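Pre-session gripper check, Catterall student robotics club
Filled in by me (Mirjana Stojanović), September 2026

12 Shares 3 Comments

OK, so I've redone the checklist because the March one had half its boxes ticked by people who hadn't picked the gripper up yet. Do this for each hand-held gripper before you start a pick-up session, and write something in the comment part, even if it's just "fine."

1. Pivot screws on the linkage arms. Snug, no wobble.
OK. One was a quarter turn loose on mine. Please don't crank them, we stripped one at Nosen and I'm still hearing about it!

2. Blue finger pads. No peeling, no lint.
OK after a wipe. Bedding sheds like you wouldn't believe, so check again halfway through.

3. Fingers close evenly and open all the way.
OK. Opened and closed it 18 times, no sticking.

4. Cable. No kinks, no pinch points, not under anyone's knee.
Needs watching. It likes to wander when you lean over to the far side of the bed.
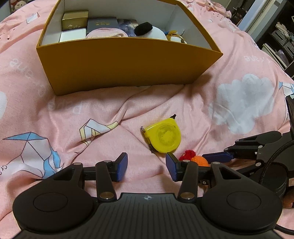
5. Work surface. Nothing breakable, nothing sharp, no drinks.
OK. I do like working on a duvet for the tidy-up task (soft landing for everything), but smooth it out first or the fingers grab a fold of fabric instead of the toy.

6. Objects. Small enough to grip, no loose bits.
OK. Go easy on anything crocheted, the yarn can snag. And if you use a tape measure, make sure it's locked or fully wound in. I don't want that thing snapping back at somebody's hand.

7. The box you're sorting into. Open, steady, flaps out of the way.
OK. If it slides around, push it back and start the try over.

8. Two people working? Agree who moves first.
Not great last time. We bumped grippers twice and Fillis got the blame, which was a bit unfair.

9. Log sheet. Number every try, including the bad ones.
OK. We're at 196 tries for the Zandden challenge and I'd love 41 more before we hand in.

Result: pass, with item 4 to be rechecked at the break. I'll bring some cable clips next time, and if anyone has spare ones at home, throw them in your bag too.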